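Was kostet eigentlich ein Roboterarm?

Na, habt ihr auch schon mal überlegt, ob ihr euch einen Roboter zum Geburtstag wünschen sollt? Ich schon. Als ich so alt war wie ihr, wollte ich unbedingt einen, der mein Zimmer aufräumt. Bekommen habe ich einen Wecker mit Roboteraufklebern drauf. Heute kümmere ich mich bei Uvance darum, was wir anschaffen, wenn wir etwas Neues ausprobieren wollen, und da geht es ziemlich oft um Roboter. Ich darf mir also Roboter aussuchen! Na gut, und dann muss ich erklären, woher das Geld kommt.

Wie so eine Anschaffung geht, will ich euch mal erzählen. Das Wort Anschaffung bedeutet einfach: Man kauft etwas, das man lange benutzen will. Ein Brötchen ist keine Anschaffung, das ist ja gleich weg. Ein Fahrrad ist eine.

Und dann gibt es noch das Budget. Das spricht man "Büdschee", weil das Wort einen Umweg über Frankreich gemacht hat. Euer Taschengeld ist auch ein Budget, wenn ihr vorher festlegt, wie viel davon ihr wofür ausgebt. Bei uns ist das genauso, nur streiten mehr Leute mit.

Zuerst die Aufgabe

Viele denken, man blättert in einem Katalog und nimmt den Roboter, der am tollsten aussieht. Das wäre ungefähr so, als würdet ihr Fußballschuhe kaufen, obwohl ihr eigentlich schwimmen gehen wollt. Ich fange immer mit der Aufgabe an. Was soll der Arm können? Soll er schwere Kisten heben oder kleine Sachen greifen? Soll er allein hinter einem Zaun stehen oder nah bei Menschen am Tisch arbeiten?

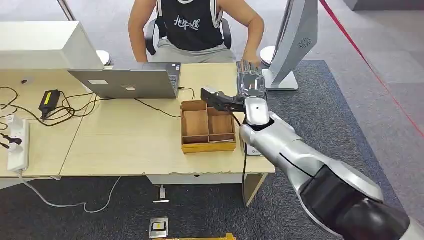
Deshalb schreibe ich am Anfang eine Liste, ganz altmodisch auf Papier. Darauf steht zum Beispiel, wie weit der Arm reichen muss. Streckt mal euren eigenen Arm aus und schaut, wo eure Fingerspitzen hinkommen - genau das nennt man Reichweite. Wenn der Tisch zu breit ist, kommt ihr hinten nicht mehr dran, und der Roboter eben auch nicht. Ihr könnt dann aufstehen und herumlaufen. Ein Arm, der irgendwo festgeschraubt ist, kann das nicht.

Dann kommt die Traglast, also wie viel der Arm heben darf. Da sind viele überrascht: Der Greifer vorne dran zählt mit! Wenn ihr einen dicken Skihandschuh tragt, müsst ihr den schließlich auch mit hochheben.

Der Preis ist größer als der Preis

Jetzt wird gerechnet, aber keine Angst, es ist nur Plus. Ich nehme mal ein Beispiel aus meinem eigenen Ordner. Es ging um einen Greifer, also um die "Hand" vom Roboter, und ich hatte zwei Angebote. Ein Angebot ist ein Brief, in dem eine Firma schreibt, was sie liefert und was sie dafür haben möchte.

Bei der Firma Lastell sollte der Greifer 1.414 Euro kosten. Bei Trestier waren es 1.636 Euro. Welchen hättet ihr genommen? Ich wollte natürlich gleich den von Lastell, ist doch klar, der ist ja billiger! Aber dann habe ich das Kleingedruckte gelesen (das lohnt sich fast immer, auch wenn es langweilig ist). Bei Lastell fehlte nämlich die Platte, mit der man den Greifer am Arm festmacht. Die kostete noch mal 127 Euro. Und das passende Kabel war auch nicht dabei.

Also: 1.414 plus 127 macht 1.541 Euro. Das ist immer noch weniger als bei Trestier, nur war der Abstand plötzlich viel kleiner, und das Kabel hatte ich da noch gar nicht eingerechnet. Bei Trestier lag alles mit im Karton. Ich habe ziemlich lange auf die beiden Zettel geguckt und mich am Ende für Trestier entschieden, weil ich keine Lust hatte, einzelne Teile zusammenzusuchen. Meine Kollegin findet bis heute, das war Quatsch. Kann sein!

Manche Greifer haben zwei Finger, andere sehen fast aus wie eine Menschenhand. Mehr Finger heißt meistens auch mehr kleine Motoren, mehr Gelenke und mehr Teile, die irgendwann kaputtgehen können. Toll sind sie trotzdem, ich kann da ewig zuschauen, wenn sich so ein Finger krümmt.
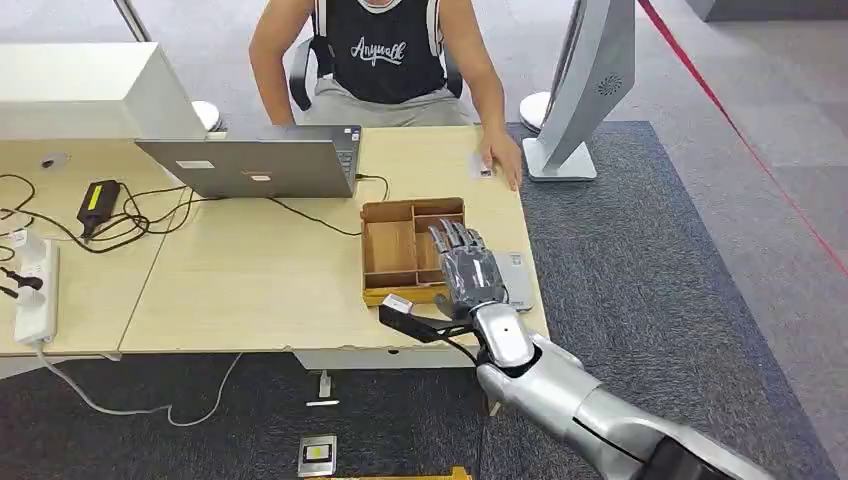
Was man gern vergisst, ist das ganze Drumherum. Ein Roboter braucht Strom, also Steckdosen, und zwar immer eine mehr, als man denkt. Er braucht einen Computer, der ihm sagt, was er tun soll. Er braucht einen Tisch, der nicht wackelt, und genug Platz, damit niemand dagegenläuft. Und er braucht Menschen, die Zeit für ihn haben! Arbeitszeit kostet nämlich auch Geld, und oft wird das der größte Posten auf meiner ganzen Liste. Ein Posten ist hier übrigens kein Wachposten, sondern eine Zeile in der Rechnung.

Wenn ich mit allem fertig bin, schreibe ich unten noch eine Zeile hin, die heißt "Reserve". Das ist Geld für Überraschungen. Einmal habe ich die Reserve weggelassen, damit die Summe schöner aussieht. Im August ging dann ein Netzteil kaputt, und wir mussten warten, bis wieder Geld da war. Das mache ich nicht noch mal.

Erst ausleihen, dann kaufen

Bei ganz teuren Sachen kann man fragen, ob man sie vorher ausprobieren darf. Die Firma Metwally hat uns einmal einen Arm für sieben Tage geliehen. In der Zeit haben wir ihn alles Mögliche greifen lassen: Dosen, Stifte, einen Schwamm, Spielkarten. Dünne, flache Dinge sind richtig fies! Versucht mal, eine Karte vom Tisch aufzuheben, ohne sie über die Kante zu schieben und ohne eure Fingernägel zu benutzen. Viel leichter ist es, wenn euch jemand die Karte in die Hand gibt. 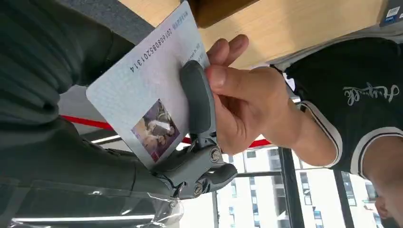
Beim Ausprobieren führe ich immer ein Heft. Links steht, was der Greifer festhalten sollte, rechts steht, wie es gelaufen ist. Daneben male ich Gesichter, fröhliche und grimmige. Mein Chef wollte lieber eine Tabelle haben, also gibt es jetzt beides.

Jetzt seid ihr dran

Plant doch mal selbst eine Anschaffung, es muss kein Roboter sein, ein Aquarium geht auch. Schreibt zuerst auf, wofür ihr es braucht. Dann sucht zwei verschiedene Preise und schaut nach, was alles fehlt: Batterien, Futter, ein Regal zum Draufstellen? Zählt alles zusammen und vergesst die Reserve nicht. Ich bin gespannt, wie weit eure Summe am Ende vom ersten Preis weg ist. Bei meinem Fahrrad kamen noch Schloss, Helm und Licht dazu, und für die Klingel hat es dann nicht mehr gereicht.

© Uvance, Kinderseiten | Stand: Sa., 25. Mai | Kontakt | Nach oben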